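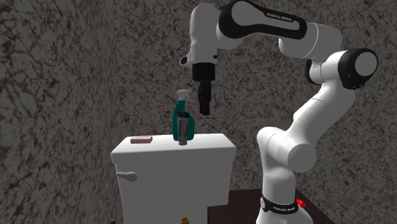 Elmarie Makhubela asked before her coat was off whether we were going to show her a robot or a video game, and whether the grant had paid for the difference. It was a fair question to open the day with, and we put it at the top of our notes, partly because she was still standing next to the person taking them.

This is the Gosard progress report for October, covering the open day on Friday and the work behind it. The short answer to the question is that she got the video game. As agreed at the spring review, this phase of Gosard is simulation only: one rendered arm and a rendered bathroom in which small household things have to be picked up and put somewhere else. The physical arm is in next year's budget, where it has been very well behaved so far.

What we showed

Doors opened at 10 a.m. and 57 people signed in, a few of them twice. Kátia Frota ran the demonstration from the front desk and Jailson Bittencourt took requests, which we now know should be done in writing.

We had planned a fixed sequence. Visitors preferred to choose their own object, so after the second group we gave up and let them. The spray bottle and the bar of soap on the toilet tank were by far the most popular. The soap is low and flat, so the fingers have to come down very close to the tank lid to get hold of it. The bottle offers more height to aim at, along with a trigger that sticks out on one side and catches anyone who planned the grasp as if it were a plain cylinder. We had planned the grasp as if it were a plain cylinder.

Of the 11 full runs we attempted in front of visitors, seven finished without help. Two stopped when the planner decided that no safe path existed, and said so politely on the big screen. The other two ended with the object on the floor, and drew the only applause of the morning.

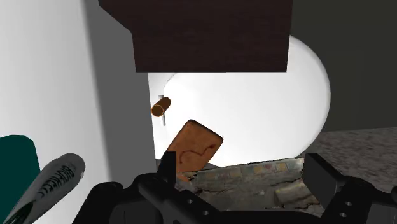
The afternoon session was given over to the close-range view, which reviewers had asked for and which we had been quietly putting off. Seen from near the fingers, the work looks a good deal less tidy than it does from across the room. Alcides Nogueira walked the group through how the grasp estimate changes as the gripper closes in. He was asked four times why it doesn't "just look harder." He has requested that this be recorded.

Progress since the last report

We have now logged 2,375 simulated episodes against a target of 2,000 for the period. Before anyone is pleased, the surplus comes mostly from a weekend when a stop condition was set wrong and the machine simply kept going. The episodes are valid. The electricity was charged to general overhead.

The Eynon planner replaced the old one in all the bathroom tasks. It is slower and drops fewer things – a trade we would make again, though perhaps not with an audience waiting.

Problems

Reflective and pale surfaces still give us bad depth estimates, and a bathroom is largely made of them. The Zellavitz textures we licensed for the walls load slowly, and the first group spent several minutes admiring a progress bar. Aurora Garcia has a fix that works on her computer.

Spending and next steps

We are $500 under on the open day, the catering having been ordered for a smaller crowd. Before the next review we will add the trigger shape to the grasp model, repeat the failed runs with the same starting positions, and print the request forms. Elmarie has asked for a date when she can see a real arm. We sent her the schedule, and she has sent it back with one line underlined.

Last updated: October

Filed under: Grant Reports / Robotics / Open Days

We use cookies to remember your preferences and to measure site traffic. By continuing to browse, you accept our cookie policy.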